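Re: shoe rack for the hallway?

Consuelo Rivadeneyra wrote:
> Does the tall metal one fit slippers OK? Ours
> keep ending up all over the floor by the door.

Yes fits fine. Black metal frame, wood shelves. Slippers go on the lower two, top one I'm keeping clear for bags and mail.

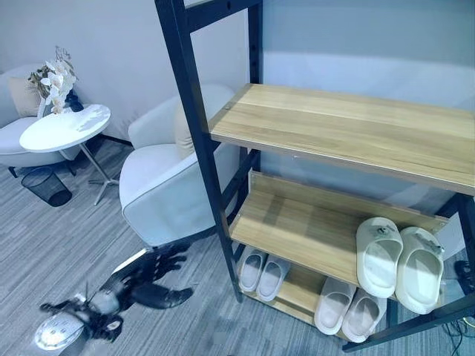 Paid 50 for it at Jernis, delivery was extra so pick it up if you can. Tighten the screws again after a week - mine came lose. Measure teh wall first!! Can bring you the spare screws in March.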